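Slow boats and small islands: a couple on crossing the Gromudberg lakes

They sold the car first. Then they gave up the apartment, put 2 boxes of books in a relative's attic and bought rail passes. The couple behind the travel site Cakosik have been on the road for most of the time since, and they say the trip people ask about most is the one that took them across the Gromudberg lake district by public ferry.

We talked over a video call while they were staying in Cidumstead, in a rented room above a bakery. They took turns answering and sometimes finished each other's sentences. They prefer to keep their names off the internet, so in this piece they are simply she and he.

"We didn't plan on the ferries," she says. "We had a bus ticket to the north shore. The road was closed for repairs and the driver told everyone to get off at the landing and take the boat. So we took the boat."

The boat was the mail ferry, a flat, slow thing with a covered deck and a bench along each side. It stops at every landing that has its flag up, and some that don't. They were supposed to be on it for one afternoon and stayed on the lakes for most of August.

"You buy a ticket for the day and get on and off," he says. "If you miss the last one, you sleep where you are. That happened to us twice. The first time we had a tent. The second time we had left the tent on the other island."

What did they do? "Knocked on a door," she says. "The woman had a spare room and charged us less than the campground. She also gave us smoked fish for breakfast, which I didn't think I would like at that hour."

The highest point of the route is Quan, a village at the end of the upper lake. It can be reached on foot from the last landing by a path with 420 steps cut into the rock. He counted them on the way up, and she says he announced every fiftieth one. The village has a church, a shop that opens in the morning and a guesthouse with a long porch facing the water. They had booked one night there and asked for three more.

"It's quiet, but it's a working kind of quiet," he says. "People are mending nets, there's a saw going somewhere. I liked that. Some pretty villages feel like they've been emptied out for visitors."

She has a warning for anyone who wants to follow them. The shop does not take cards, and the nearest cash machine is back down on the middle lake. They had to borrow money from another guest to pay for dinner and send it to him later. She now carries cash for four days, in two different bags. 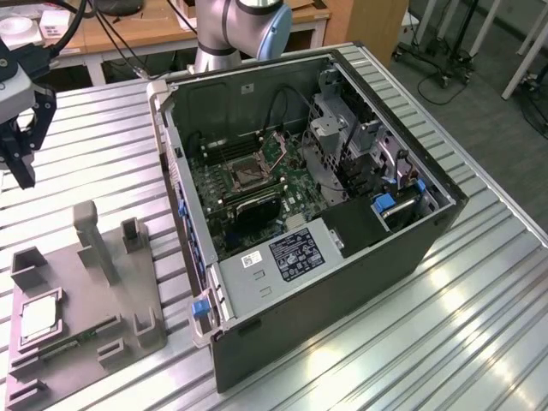 The site itself started as emails to her parents. Somebody forwarded one, then somebody asked to be added, and by the first winter the list was too long to handle by hand. He set up a simple page with a search box and a map. It doesn't have much advertising. They pay for their travel mostly with remote work, she as a translator and he as a bookkeeper for small shops.

"People imagine we write in hammocks," he says. "I do payroll on the last two days of the month, wherever we are. We pick the place to stay by the table. If there's a good table and a chair with a back, we book it."

I ask how they get along after so much time in small rooms. She thinks it over before she answers. They argue about mornings, she says. He wants to catch the first boat and she wants coffee sitting down. On the lakes they worked out a rule: he gets his early start on travel days, and on all other days no plan can be made before ten.

"And we split up," he adds. "I mean for an afternoon. She'll go to a museum and I'll walk around the harbor. Then you have something to tell each other at dinner. The first few months we did everything together and by evening there was nothing to say."

They wrote down everything they spent on the lake trip, down to the postcards. For the two of them it came to 3803 in local money, with ferries, food, rooms and one pair of replacement boots. The boots were his. He doesn't want to discuss the boots, but she tells me anyway: he had set them to dry on the ferry rail and one went over the side near the second landing.

Lodging was the largest part. The guesthouses on the lower lake raise their prices in the high season, and she thinks the middle lake is the better choice for anyone on a budget. The rooms are plainer and some have a shared kitchen. Bring your own tea, she says, and something for mosquitoes.

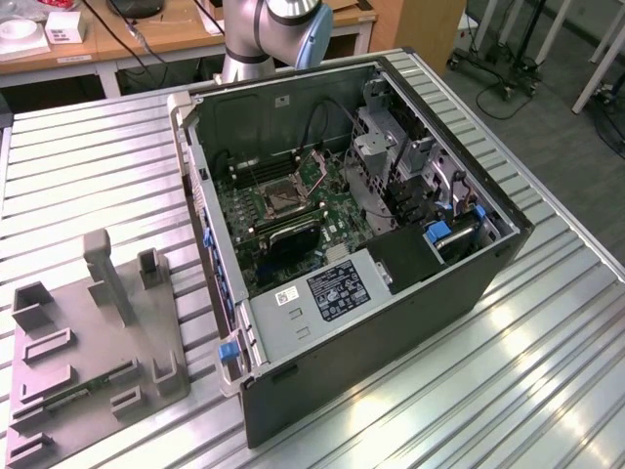

An open desktop computer tower on a ribbed aluminum table, with a robot arm behind it.

For food, both of them name the same place, a counter by the ferry landing on the middle lake that sells soup and rye bread. There is one soup a day. On their first visit it was barley and on the second it was barley again. They went back four more times.

He would also send people to the swimming dock on the west side, which has a ladder and gets the sun until late. She prefers the small beach below the church in Quan. The stones are hard on the feet, so wear something old.

What would they do differently? He would carry less. They had two large packs and a food bag, and every landing meant handing it all across a gap of water to a deckhand who wanted to get going. She would go later in the season, when the guesthouses are half empty and the owners have time to talk. The ferry still runs then, though with fewer stops, and the printed timetable at the landing is the one to trust. The timetable online was a year old when they used it.

They are staying in Cidumstead until the spring work is done. After that there is a night train she wants to take south, and a coastal path he has been reading about – the two don't connect, as far as either of them can tell from the map. She has the timetable open while we talk. The train needs to be booked up to 2 months ahead if you want a cabin with a window that opens, and she does.

Published 2026-03-15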